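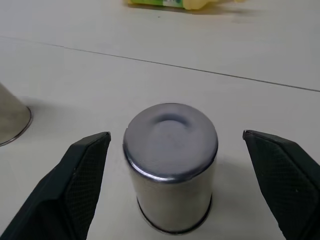 Mulcombe, vendredi 6 novembre 2020

On range les gobelets à l'envers. Chez mes parents c'était la règle, à la cantine aussi, et je l'ai suivie pendant quarante ans sans me demander d'où elle venait. Je voudrais défendre ici l'habitude contraire, au moins pour les gobelets en inox, et dire au passage quelques mots en faveur de ces gobelets, que l'on traite assez mal.

Un gobelet retourné ne montre plus que son fond. C'est la partie la moins soignée de l'objet, celle que le fabricant suppose cachée. Le bord arrondi brille encore, la paroi brossée renvoie un peu de gris et de blanc, mais le disque du dessous est mat, avec un petit creux vers le milieu, des traces et quelques points sombres. On passe l'éponge à l'intérieur, on frotte la lèvre, on rince la paroi. Le fond, on le pose. Il reçoit tout ce que la table veut bien lui donner et il le garde.

La même chose vaut pour les casseroles, les saladiers et à peu près tout ce qui se tient debout dans une cuisine. Seulement, avec une casserole, personne ne songe à poser l'ouverture sur la planche du placard. Avec un gobelet, si. On met la partie que l'on porte à la bouche en contact avec une étagère que l'on nettoie deux fois par an, et on tourne vers le plafond la partie qui ne sert à rien. Présenté de cette façon, le geste paraît curieux. Il est pourtant très répandu, et les gens qui le pratiquent y tiennent.

Leur argument est la poussière. Un gobelet rangé à l'endroit en recueille, c'est vrai. S'il reste trois semaines sur une étagère ouverte, on le verra en le prenant, et on le rincera. Je n'ai rien contre cet argument quand il s'agit d'une étagère ouverte et d'un service qui ne sort qu'à Noël. Dans un placard fermé, pour un gobelet utilisé tous les jours, il ne pèse pas lourd. La poussière n'a pas le temps de s'installer.

En revanche, ce qui tombe dans un placard finit sur la planche. Miettes, grains de sucre, sel, restes de l'ancien papier adhésif que l'on n'a jamais fini de décoller. Un rebord de métal posé là-dessus ramasse ce qu'il trouve. Et comme le bord du gobelet est roulé ou plié selon les modèles, il y a parfois un mince repli où les choses se logent. Passez le doigt sous la lèvre d'un gobelet qui a dormi un mois à l'envers dans un placard ordinaire. Ensuite passez-le au fond d'un gobelet rangé à l'endroit pendant le même mois. J'ai fait l'essai chez moi et chez ma sœur, et je range depuis dans l'autre sens.

Il y a aussi l'humidité. Un gobelet que l'on essuie vite garde un peu d'eau dans l'angle du fond. Retourné sur une surface lisse, il enferme cette eau avec très peu d'air pour l'emporter. On le reprend le lendemain et il sent le placard. L'inox lui-même ne sent rien, ou presque, mais l'air confiné au-dessus d'une planche de cuisine, oui. J'ai longtemps cru que cette odeur venait du métal. Je l'ai même dit à des gens, avec assurance.

Je distingue deux moments que l'on confond, l'égouttage et le rangement. Pour égoutter, il faut retourner, bien sûr, et sur une grille ou un torchon épais, avec de l'air dessous. Retourner un gobelet mouillé sur un plan de travail lisse est la pire des solutions, puisque l'eau descend le long de la paroi, forme un cercle au pied et n'en bouge plus. On obtient un anneau sur la table et un bord humide. Un quart d'heure sur la grille, un coup de torchon à l'intérieur, puis à l'endroit dans le placard. Cela demande un geste de plus.

Gunvor Lindholm, avec qui j'ai partagé une cuisine de bureau pendant six ans, n'était pas d'accord. Elle retournait tout, y compris les bols. Sa raison était visuelle : une rangée de fonds alignés lui paraissait propre, une rangée d'ouvertures lui paraissait en attente. Je comprends ce qu'elle voulait dire. Un gobelet retourné annonce qu'il est lavé. À l'endroit, on hésite, on regarde dedans, on le rince au cas où. Dans une cuisine que plusieurs personnes utilisent, c'est un signal commode, et je reconnais que je n'ai rien d'aussi simple à proposer à la place. Nous avions fini par consacrer une étagère aux siens et une autre aux miens.

Mais je remarque que cet argument parle de code entre usagers et plus du tout de propreté. Si l'on veut un signal, on peut en choisir un autre. Une étagère pour le propre, l'évier pour le sale, rien entre les deux. Ce qui trouble le jugement, ce sont les gobelets laissés sur la table, et ceux-là ne nous apprennent rien dans un sens ni dans l'autre. Retournés, ils peuvent avoir été lavés, ou vidés et posés ainsi par quelqu'un qui voulait faire comprendre qu'il n'en reprendrait pas.

Reste la question du gobelet en inox lui-même. Il a mauvaise réputation chez les adultes. On lui trouve un air de réfectoire, de randonnée, de salle de bains de pension. On le donne aux enfants parce qu'il ne casse pas, et quand les enfants ont dix ans on le descend à la cave. Je trouve cela dommage. Un gobelet simple, droit, un peu plus étroit d'un côté que de l'autre, est l'un des objets les plus raisonnables d'une maison. Il n'a pas d'anse à recoller. Il survit à l'évier, au carrelage et au lave-vaisselle. Il se raye, et les rayures se perdent dans le brossage.

On lui reproche de donner un goût. Avec de l'eau du robinet, je n'en sens aucun. Avec du vin, je n'insiste pas. On lui reproche de brûler les doigts, et là le reproche est juste : la simple paroi n'est pas faite pour le thé. Les modèles à double paroi règlent la question mais ils sont lourds, et quand de l'eau s'introduit entre les deux épaisseurs, on l'entend et on ne peut plus rien pour eux. Pour l'eau, le lait, le sirop, les brosses à dents et les crayons, la simple paroi suffit.

Un mot sur l'empilage, qui est la vraie raison pour laquelle beaucoup de gens retournent leurs gobelets. Une pile à l'envers tient mieux, parce que l'ouverture, plus large sur la plupart des modèles, lui sert de pied. C'est exact. Seulement les gobelets en métal empilés encore humides se collent les uns aux autres, et j'en ai vu que l'on séparait avec de l'huile. Si l'on doit empiler, que ce soit par deux ou trois, bien secs. Une pile haute économise une place que l'on perd ensuite à aller chercher celui du dessous.

Quant au fond, puisque c'est par lui que j'ai commencé, il mérite un coup d'éponge de temps en temps, quel que soit le sens du rangement. Dans mon système il touche la planche, ce qui est son rôle. Dans l'autre, il est exposé à la vue, et c'est alors qu'on découvre les taches. Je concède volontiers cet avantage aux partisans du gobelet retourné : ils voient ce que je ne vois pas. Un peu de bicarbonate sur une éponge humide, du côté doux, en suivant le sens du brossage sur la paroi et en tournant sur le fond. Pas de laine d'acier. Les traces blanches de calcaire partent avec du vinaigre tiède, que l'on rince bien. Le petit creux que certains fonds portent au milieu retient une goutte quand on lave la pièce retournée, et la goutte, en séchant, laisse son contour. Il suffit de l'essuyer.

Ma belle-famille a gardé l'usage ancien et je ne cherche pas à la convertir. Chez elle, je prends le gobelet, je le retourne, je le passe sous l'eau et je bois. Personne ne fait de remarque. Chez moi, mon fils remet les siens à l'envers une fois sur deux, par distraction ou par fidélité à sa grand-mère, et je les remets à l'endroit le soir en rangeant les assiettes.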